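Search this site
Enter keywords
Print this page | E-mail this page

Open Call for Site-Specific Work: Frequently Asked Questions

The Cindness Foundation for Contemporary Art invites proposals for temporary works to be installed in the Bolger Building. The answers that follow supplement the call text and the technical sheet. Where they differ, the technical sheet applies.

Who may apply?

The call is open to individual artists and to collectives working in any medium, including light, sound, video, sculpture and performance. Applicants must be at least 18 years old on the closing date. Students may apply, but the work proposed must not form part of a graded course. A collective should name one member who will sign the agreement and receive all correspondence.

May I submit more than one proposal?

Each applicant may submit up to 2 proposals. A member of a collective may also apply individually. Proposals are reviewed separately and should not refer to one another.

Which spaces are available?

Two spaces are offered. The Akach Room, on the ground floor, has 538 square feet of floor area and a window facing the street. The Stair Gallery is a passage between the first and second floors and must remain open to visitors at all times. Floor plans are included in the technical sheet. Applicants should state which space the work is intended for, and may name the other as an alternative.

Must the work be new?

The work must respond to the building and must not have been shown before in the form proposed. Elements of earlier works may be used again if the proposal explains how they will be changed. Found objects, household goods and toys are accepted as materials. 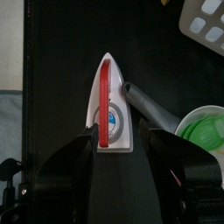 White toy iron with red handle.

Applicants who intend to use manufactured objects remain responsible for any permission required from the maker or designer. The Foundation does not obtain such permission on behalf of artists.

What financial support is provided?

Each selected artist or collective receives a fee of $2,000. Production costs are agreed separately, on the basis of the budget submitted with the proposal. Travel within the country is reimbursed against receipts. The Foundation does not pay for studio rent or for equipment that the artist will keep after the exhibition.

May I alter the walls, floor or windows?

Temporary film may be applied to the inside of the Akach Room window. Walls may be painted and must be returned to their original color. Drilling is permitted only at the points marked on the floor plan. Nothing may be fixed to the floor or to the stair railings.

Is there a limit on weight?

Any single element heavier than 410 pounds requires a written statement from a structural engineer. The cost of this statement should be entered in the production budget.

Who installs the work?

Artists are expected to be present during installation. A technician is available for lighting and electrical connections. All electrical parts are inspected before they are switched on, and the Foundation may refuse any item that does not pass.

How are proposals selected?

Proposals are read by a jury of artists and curators appointed for each call. The jury considers the relation of the work to the space, the clarity of the proposal and whether it can be carried out within the budget. Its decisions are final, and individual comments are not provided.

Who owns the work after the exhibition?

The work remains the property of the artist, who must remove it within ten days of the closing. The Foundation may keep photographs and recordings for its archive and for noncommercial publications. Artists are credited in all such uses.

How do I submit?

Proposals are accepted only through the Skiltetow submission system. The form may be saved and completed later, but a proposal cannot be changed once it has been sent. Exhibitions selected under this call open in October.

Last updated: 24 May 2014

Print this page | E-mail this page

This site uses cookies to improve your visit. By continuing to use the site, you agree to their use. Accept | More information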